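그리두르베르그 셰어하우스, 7월부터 같이 살 하우스메이트 두 분 찾아요
글쓴이: 이슈벨 길리스 (Ishbel Gillies)

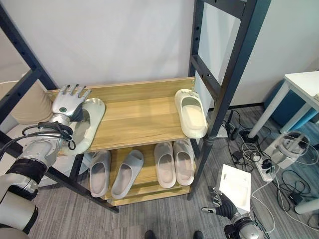 최종 수정일: 2026년 4월 18일

안녕하세요, 그리두르베르그에서 동네 기록 모임을 꾸리고 있는 이슈벨이에요. 제목만 보면 방 광고 같은데 반은 맞고 반은 틀려요. 저희가 올여름에 '레녹스의 살림 일기'라는 걸 하거든요. 레녹스는 저희가 빌려 쓰는 집 이름이고요, 여기서 7월 한 달을 같이 지내면서 매일 살림 일기를 써 주실 분을 모집하는 글입니다. 월세는 안 받아요! 대신 일기를 받습니다.

처음 오신 분들을 위해 조금 설명할게요. 저는 원래 남의 집 살림 이야기 듣는 걸 너무 좋아하는 사람이에요. 밥은 언제 먹는지, 수건은 며칠에 한 번 빠는지, 신발은 어디서 벗는지 그런 얘기요. 친구 루어리 오길비(Ruairi Ogilvie)랑 밥 먹다가 이런 걸 모아서 책으로 내면 재밌겠다는 말이 나왔고, 그 말이 커져서 작년에 첫 책 '스쿠넬'이 나왔어요. 스쿠넬은 이 동네 옛날 우물 이름이에요. 첫 책은 이미 자기 집에 사는 분들 일기를 받아서 엮었는데, 읽어 보신 분들이 모르는 사람끼리 같이 사는 얘기도 보고 싶다고 하셔서 이번에는 아예 집을 하나 빌렸습니다. 저랑 루어리도 같이 살아요. 그러니까 저희까지 모두 네 사람이 사는 집이 됩니다.

무슨 일을 하게 되나요

하루에 한 번 일기를 써 주시면 돼요. 길이는 정말 상관없어요. 세 줄도 좋고 세 장도 좋아요. 다만 그날 집에서 있었던 일이 들어가야 합니다. 바깥에서 있었던 대단한 일보다 저녁에 국이 짰다든가, 욕실 순서 때문에 조금 서운했다든가, 그런 게 저희한테는 훨씬 귀해요. 손글씨로 쓰셔도 되고 휴대폰으로 쓰셔도 되는데, 손글씨면 제가 옮겨 적어야 하니까 글씨를 조금만 또박또박 부탁드려요. (지난번에 제가 '감자'를 '간장'으로 옮겨서 요리법이 완전히 이상해진 적이 있어요. 지금도 미안합니다.)

그리고 일주일에 한 번 저녁을 같이 먹으면서 그 주 일기 중에 읽고 싶은 부분을 서로 읽어 줘요. 읽기 싫으면 안 읽어도 돼요. 이 저녁 모임은 길어야 75분이고, 설거지는 그날 아무것도 안 읽은 사람이 합니다. 농담 같지만 진짜 규칙이에요.

낮에는 각자 자기 생활을 하시면 됩니다. 출근하셔도 되고 학교 가셔도 되고 하루 종일 누워 계셔도 돼요. 집을 비우는 날이 며칠 있어도 괜찮은데, 절반 넘게 밖에서 주무실 것 같으면 이번에는 쉬시고 다음 기회에 만나요.

이런 분이면 좋겠어요

글을 잘 쓰는 분을 찾는 게 아니에요. 책 한 번 안 써 보신 분, 일기는 초등학교 때 이후로 처음인 분, 다 환영합니다. 첫 책에서 반응이 제일 좋았던 글도 맞춤법이 절반은 틀린 글이었어요. 한국어로 쓰셔도 되고 영어로 쓰셔도 되고 섞어 쓰셔도 돼요. 번역은 루어리가 맡습니다.

나이 제한은 만 19세 이상이라는 것 말고는 없어요. 은퇴하신 분도 정말 모시고 싶어요. 첫 책은 글쓴이들 나이가 너무 비슷해서 아쉬웠거든요.

대신 한 가지는 미리 생각해 보고 오셔야 해요. 이 일기는 나중에 남이 읽습니다. 이름은 원하시는 별명으로 바꾸고, 빼고 싶은 문장은 인쇄 전까지 언제든 뺄 수 있지만, 그래도 내 살림이 남한테 보인다는 게 많이 불편하신 분께는 권하지 않아요. 같이 사는 사람에 대해 쓴 부분은 그 사람도 먼저 읽어 보고, 싫다고 하면 빼기로 약속합니다.

집은 어떤가요

방은 각자 하나씩 쓰고 문은 다 잠겨요. 욕실은 2개, 부엌은 하나예요. 부엌이 좁아서 두 사람이 동시에 요리하면 팔꿈치가 부딪칩니다. 냉장고는 칸을 나눠 써요. 세탁기는 있고 건조기는 없어요. 대신 뒷마당에 빨랫줄이 길게 있는데 볕이 정말 잘 들어서 저는 오히려 이쪽이 좋더라고요.

집 안에서는 신발을 벗고 지내요. 실내화는 편하신 걸로 가져와 주세요. 침구랑 그릇은 다 있으니 몸만 오셔도 되는데, 베개에 예민하신 분은 본인 베개를 꼭 챙기세요. 제가 고른 베개는 평이 별로 안 좋아요.

담배는 마당에서만 가능하고, 반려동물은 집주인분과 한 약속 때문에 이번에는 어렵습니다. 저도 고양이를 언니네 맡기고 와요. 계단이 가파른 편이라 위층이 힘드신 분은 신청할 때 적어 주시면 아래층 방을 먼저 드릴게요. 버스 정류장까지는 한 10분쯤 걸어야 하고, 장은 아랫동네 가게에서 봅니다. 차가 있으시면 집 앞에 세우실 수 있어요.

저희가 드리는 것

한 달 동안 방세랑 전기, 수도, 인터넷 요금은 저희가 냅니다. 쌀이랑 기름, 양념, 차, 휴지 같은 공동 물건도 저희가 채워 놓을게요. 나머지 장보기는 각자예요. 원고료도 있어요. 큰돈은 아니고, 한 달이 끝나는 날 두 분께 똑같은 금액을 드려요. 금액은 통화할 때 정확하게 말씀드릴게요. 책이 나오면 2권씩 보내 드리고, 더 필요하시면 저한테 살짝 말씀해 주세요.

책 제목은 아직 못 정했어요. 루어리는 '드리테트네스(Dritetness)'라는 자기가 만든 말을 밀고 있는데, 같이 살다 보면 생기는 약간 꼬질꼬질하고 정든 느낌을 뜻한대요. 저는 반대예요. 들어오시는 분들도 한 표씩 있으니까 부디 잘 생각해 주세요!

신청 방법

메일에 아래 내용을 편하게 적어서 보내 주세요. 이력서나 사진은 보내지 않으셔도 돼요.

- 부르면 좋을 이름과 연락처
- 지금 누구와 사는지, 또는 혼자 사는지
- 남과 살 때 이것만은 못 참는다 하는 것
- 못 드시는 음식, 알레르기
- 어제 하루의 살림 일기 (짧아도 꼭 써 주세요)

마지막 항목이 제일 중요해요. 잘 썼는지를 보려는 건 아니고, 써 보면 본인이 먼저 아시더라고요. 재밌으면 오시면 되고 숙제 같으면 한 달은 좀 힘드실 거예요.

신청서는 저랑 루어리가 둘 다 끝까지 읽습니다. 그다음에 몇 분께 전화를 드리고, 가능하면 집에 한번 오셔서 차도 마시고 방도 보고 가시면 좋겠어요. 멀리 사시는 분은 영상 통화로 집을 보여 드릴게요. 안 되신 분께도 답장은 꼭 드립니다. 답장이 조금 늦더라도 잊어버린 건 아니니까 기다려 주세요.

자주 물어보시는 것

부부나 친구끼리 같이 신청해도 되느냐고 물어보시는 분이 많은데, 이번에는 서로 모르는 두 분을 모시려고 해요. 둘이 따로 신청하시는 건 괜찮지만 같이 뽑히지는 않습니다.

중간에 그만둬도 되느냐는 질문도 있었어요. 됩니다. 사정이 생기면 언제든 말씀해 주시고, 그때까지 쓰신 일기를 책에 넣을지 말지도 직접 정하시면 돼요. 원고료는 지내신 날만큼 계산해 드려요.

손님을 데려와도 되냐면, 낮에는 괜찮고 자고 가는 건 다른 식구들한테 먼저 물어봐 주세요. 제 동생이 한 번쯤 자고 갈 것 같은데 저도 똑같이 물어볼 거예요.

다른 궁금한 점은 이 글 밑에 댓글로 남겨 주시거나 신청 메일에 같이 적어 주세요. 메일 주소는 모임 소개 페이지 맨 위에 있어요. 제목에 '레녹스'라고만 써 주시면 제가 바로 찾습니다.

이슈벨 드림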